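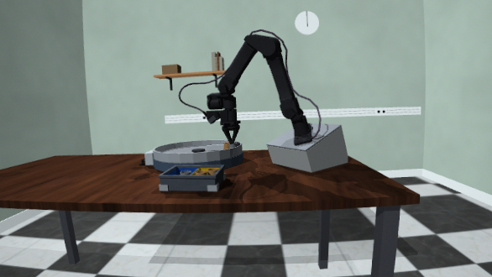

# Jarkach Tabletop Sim, reviewed by someone who really just wants help tidying up

I've been meaning to write this up since last December, when my friend Encarnación Soler sent me a link to the Jarkach simulator with the message "you'll lose a weekend to this." She was wrong, I lost a good deal more than a weekend, and I'm not sorry! For anyone who hasn't met it, Jarkach is a desktop program that puts a simulated robot arm in a simulated room and lets you set it to work on small sorting and tidying chores. You can drive the arm yourself or hand the job over to one of the bundled controllers and see how it gets on.

My interest is purely domestic. I have a sewing room, a junk drawer and two grandchildren, and I would dearly love to know when a machine is going to pick up after all of us.

## Getting started

Installation was painless on my fairly ordinary desktop (the download is large, so start it before supper). You pick a room, a table and a task, and off you go. I've spent most of my time in the green room with the checkerboard floor, which I find oddly cozy, with its bookshelf and its wall clock. The task I keep going back to has a round gray tray and a low bin with a blue interior, and the arm has to deal with small things like an upright yellowish peg. I set it up as "take the peg out of the tray and put it in the bin," which any toddler could manage on a good day.

## Doing it by hand

Driving the arm yourself is humbling. The gripper has two short fingers, and getting them over a peg that stands close to a raised rim takes more patience than I was born with. Come in a little crooked and you bump the tray. Come in too fast and over goes the peg, and then you're chasing it. I did get better with practice, and I'll admit I cheered out loud the first time I dropped one neatly in the bin.

## Letting the machine do it

I ran the stock controller, called Fadonton, 311 times over several evenings while I hemmed curtains. On the peg standing alone in the open it succeeded in 80 percent of my runs, which impressed me very much. Moving the peg near the rim made things noticeably worse, and once the bin was already crowded it would often set the peg on top of the pile and let it roll off. A person would nudge the other things over without thinking. Fadonton doesn't nudge.

My neighbor Florencio Villanueva, who spent his working life on a packing line, watched a few runs over my shoulder and was kinder than I was. His view is that a shop floor would simply put the peg in the same spot every time, and then an arm like this could work all day. I think he's right about shop floors. My kitchen counter has never had anything in the same spot twice.

## Small complaints

- The help pages assume you already know what a wrist joint limit is.
- Saving a custom layout takes 30 seconds, with no progress bar.
- The camera drifts if you hold the right mouse button too long.
- I'd love a laundry task. Socks, please!

## Would I recommend it?

Yes, warmly, if you're curious and don't mind failing at simple things for a while. As for whether the machines are ready to do our chores, I'd trust this one with a tidy table and a single job, and I'd still want to be in the next room. Encarnación tells me the next update will add drawers, so I've left it installed and I'm saving my junk drawer for comparison.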